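## Section 4. Suturing the Practice Pad

This section applies to the Clirnetti skin pad when used with the Bredcombe bench tray. Complete Section 3 (Mounting the Pad) before proceeding. The instructor shall confirm that each trainee has read the cautions below.

**CAUTION:** The pad and its thread are for training only. Do not return practice thread to clinical stock.

### 4.1 Placing the stitch

1. Adjust the lamp so that the light falls on the middle of the pad.
2. Locate the red incision line. Work along one segment at a time.
3. Enter the surface a short distance to one side of the line.
4. Draw the thread through slowly and keep it straight between the jaws and the entry point.
5. Stop if the surface begins to pucker. Release the thread and start the stitch again.
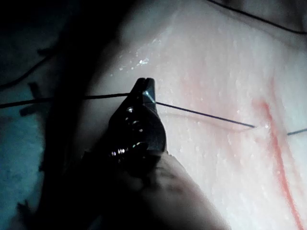
*Figure 4-1. Thread held taut in the needle driver, left of the red line.*

**Note:** Pulling upward with force may tear the entry point. Keep the pull low and in line with the stitch.

### 4.2 Passing the thread between instruments

1. Bring both instrument tips to the incision before opening either set of jaws.
2. Leave enough slack for the thread to lie on the pad.
3. Grasp the thread with the second instrument, then release it with the first.
4. Keep the instrument shafts clear of the pad surface. Contact can mark the fine texture. 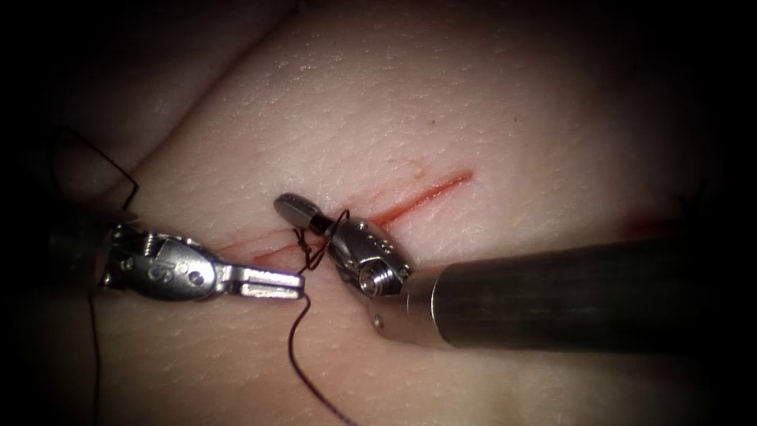 5. Check for crossed strands before tightening. If strands have crossed, lift the uppermost one free first.
6. Tighten until the edges of the cut meet. Do not overlap them.

**CAUTION:** Do not grip the pad itself with ridged jaws. Damage of this kind is not covered under the replacement terms.

### 4.3 After the exercise

1. Cut and remove all thread.
2. Wipe the pad with a damp cloth and lay it flat to dry.
3. Enter the session in the pad log. Retire the pad after 70 sessions.

Replacement pads are ordered from the Irkow storeroom under part number 640.

*Section last revised 6th October.*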